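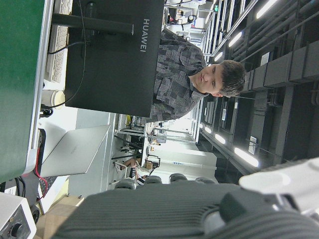 Vue de la caméra de poignet, orientation brute : le sol est à gauche, le plafond à droite, la pince en bas.

Urkach-Poignet – fiche du jeu de données

Résumé
Urkach-Poignet rassemble des démonstrations de manipulation sur bureau, enregistrées par téléopération dans les locaux de Honunmont. Le jeu sert à entraîner des politiques par imitation à partir de la vue de poignet et de l'état du bras. La version actuelle contient 975 épisodes répartis sur 12 tâches. 196 épisodes sont réservés à l'évaluation et ne doivent pas servir à l'apprentissage.

Contenu d'un épisode
Chaque épisode occupe un dossier avec 4 fichiers :
video.mp4 – le flux couleur de la caméra de poignet
etat.csv – positions articulaires et ouverture de la pince
commande.csv – consignes envoyées par l'opérateur
meta.json – tâche, consigne en langage naturel, issue de l'épisode

Les horodatages des deux fichiers CSV partagent la même horloge. Celle de la vidéo est différente ; le décalage figure dans meta.json sous la clé decalage_video et il faut l'appliquer avant tout rééchantillonnage.

Orientation des images
Les images sont livrées telles que le capteur les produit. Selon la pose du poignet, la pièce peut apparaître couchée. Nous n'avons pas redressé les vidéos : la politique reçoit la même vue à l'exécution. Si vous appliquez une rotation à l'entraînement, appliquez-la aussi au déploiement. Les retournements horizontaux sont déconseillés, ils rendent fausses les consignes contenant « gauche » ou « droite ».
La pince est visible en permanence et couvre une bonne partie de l'image. Ne la masquez pas, plusieurs tâches dépendent de la position des doigts par rapport à l'objet.

Environnement
Les enregistrements ont été faits dans une salle de travail partagée, pendant les heures normales. Écrans, claviers, ordinateurs portables, câbles et gobelets restent sur les bureaux et changent de place d'une session à l'autre. L'éclairage vient de tubes fluorescents au plafond, qui entrent parfois directement dans le champ et font varier l'exposition automatique.

Personnes et marques
Des visages sont reconnaissables dans une partie des épisodes. Les personnes concernées ont signé un accord pour un usage de recherche. Toute tentative d'identification est interdite par la licence. Des noms de fabricants peuvent se lire sur le matériel, par exemple HUAWEI sur le bord d'un moniteur ; ils n'ont pas été floutés.

Annotation
L'issue (réussi, échoué, interrompu) est saisie par l'opérateur en fin d'épisode, puis relue avec l'outil Nistora. Les épisodes interrompus sont conservés, filtrez-les sur le champ issue si vous n'en voulez pas.

Limites connues
Un seul site, un seul modèle de pince. Pas de profondeur ni de caméra fixe. Les mouvements rapides du poignet donnent des images floues, surtout en début d'approche.

Versions
Janvier : ajout des tâches de rangement de câbles, correction des décalages vidéo.
La version précédente reste disponible sous le nom Cisternas. Ne mélangez pas les deux, la numérotation des épisodes a changé.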